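Inicio · Artículos · Papelería · Contacto

Usamos cookies propias. Aceptar / Configurar

Redacción Zaltent, marzo

Superficie cuadriculada

Base plana con líneas a intervalos iguales, en dos direcciones. Uso: medir, alinear, presentar cajas y envases. Común en talleres de papelería desde el año 2000.

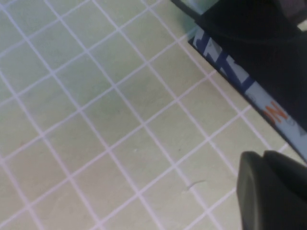
La cuadrícula da referencia sin regla. Colores claros, casi siempre. Sobre verde menta pálido, con líneas blancas finas, un borde impreso en azul y letras naranjas se distingue enseguida del fondo. Nendov vende la suya en pliegos de 70 cm; Hidel, solo por encargo.

Cajas negras

El negro mate marca bien el canto contra el verde. Se colocan en paralelo a una línea o en diagonal, segun costumbre del taller.

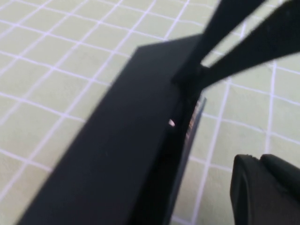
Medición

Contar cuadros enteros, luego la fracción. Dos lecturas por lado. Si no coinciden, se repite desde la esquina. Método Naidu: 4 lecturas, una por arista.

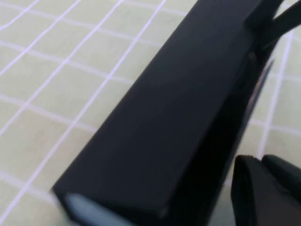

Las lecturas se anotan en milímetros, largo primero y despues ancho. El alto va aparte, con escuadra.

Véase también: escuadra, cartón, estuche.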